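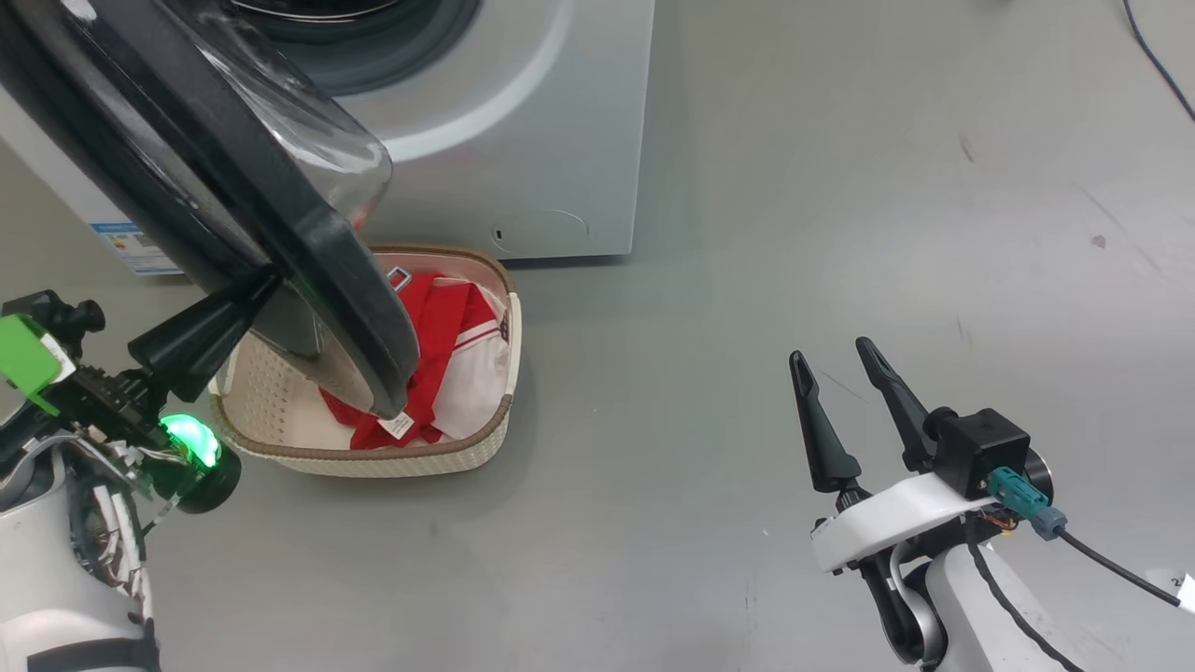

A **front-loading washing machine** (front loader, or just "the front loader" in most Australian laundries) is a washing machine that takes its clothes through a round door in the front and tumbles them in a drum lying on its side. I've looked after this entry on the Taltell household wiki for a while now and I've rewritten it more than once, so forgive the rambling — I grew up with a top loader and I'm a convert, with all the enthusiasm that goes with it.

## The door

The door is the bit everyone knows, and it gets called the porthole for obvious reasons. It's usually a thick plastic ring holding a deep glass bowl, and people often assume the bowl is there so you can watch your socks go round (I do, I'm not ashamed). Its real job is to push the washing back into the drum and away from the seal. Some are clear, some have a bit of a smoky tint.

Most doors swing one way only and can't be rehung, so check which side the hinge is on before you buy! In my old flat in Skollstead the door opened straight into the path from the kitchen, and I wore the bruises for it. Allow for the full swing, plus somewhere to stand, plus the basket.

While the machine is running the door stays locked, and on plenty of models it stays that way for a minute or two after the end of the cycle. Don't yank it. The handle will lose.

## The gasket

Between the door opening and the drum sits a rubber ring, nearly always dark grey or light grey, called the gasket, the door seal or the boot, depending on who you ask. It has a fold in it, and the fold collects everything: coins, hair ties, tissue mush, the odd baby sock. I run an old face washer around mine after the last load and leave the door ajar overnight. A seal that has gone black and spotty can sometimes be scrubbed back, but past a certain point you're better off replacing it.

## The filter

Down low on the front there's commonly a little panel that's easy to miss, moulded in the same colour as the casing. Behind it is the pump filter. Put a shallow tray and a towel down first, let the water out slowly through the drain hose if there is one, then unscrew the cap. You will get more water than you expect. Every couple of months is plenty for most households, more often if you have a dog.

## The energy label

New machines are sold with an energy sticker, and the style varies from country to country. Some use stars, others coloured bars. Lots of people never peel it off, me included, and I've come to like having it there when somebody asks how old the thing is.

## Baskets

A low rectangular basket suits a front loader far better than a tall round hamper. You can set it on the floor right under the open door and drag the washing forward, and anything that drops lands where it should. Holes in the sides let the air through, which matters if you're slack about hanging out (guilty). Plastic is light and wipes clean. Real cane looks lovely and snags everything, so plenty of plastic ones just have a woven-look rim instead.

## Sports gear

I'm adding this section again after it was trimmed last time — footy season is coming and I will die on this hill.

- Read the care label first. It's generally sewn into a side seam near the hem.
- Turn jerseys inside out so printed names and numbers don't rub.
- Wash red and white tops cold and take them out promptly. Sitting in a damp heap is how the white panels go pink.
- Skip fabric softener on stretchy synthetics.
- Anything with a metal buckle or clip goes in a mesh bag, or gets buckled up with a sock over it. Loose metal banging on the glass is a horrible noise.

## Local notes

The Garkberg laundromat has front loaders only, and the big ones are good for doonas. Zavala, the repair place, sells gaskets over the counter if you bring the model number, which on mine is printed just inside the door opening. Mine has done up to 953 loads by my reckoning and is still on its original seal.

*Last revised 2026-02-21.*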